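I've been selling the Fortin gear kit out of my shop in Wandivside for a while now, and it's still the thing people pick up off the counter and won't put down. It's a small metal assembly set: a flat round base plate with a hole through the middle, short pegs that stand up from it, and little spur gears to go on them. No glue, no batteries, no instructions the size of a road map.

I like that it's real metal (my last set was plastic and the teeth wore down so fast!). The plate has a brushed finish that hides fingerprints pretty well – mine has been handled by every kid on the street and still looks decent. 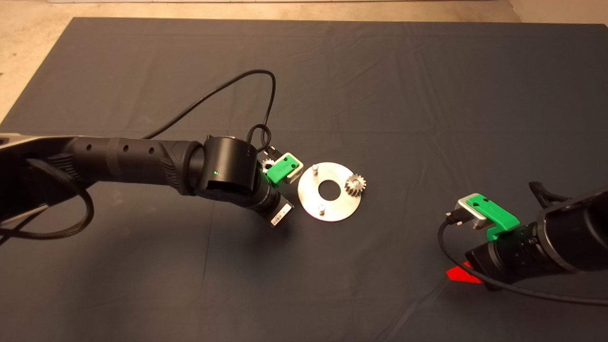 *Fortin gear kit on the dark gray mat, one gear on its shaft.*

Please get a mat if you don't have one. I use the Meltura cloth mat in dark gray, and a dropped gear stays put instead of rolling under the fridge. It goes in the wash with towels, too.

**What I can tell you before you order**

- Item number: 177
- Made by Drukon
- Ages 12 and up, small parts
- Mat sold separately
- Spare gears come in bags of 5

If a gear feels stiff, take it off and wipe the shaft with a dry cloth. I don't oil mine – it just collects lint from the mat. The next batch gets here in September, and I'm happy to set one aside if you send me a note through the order form.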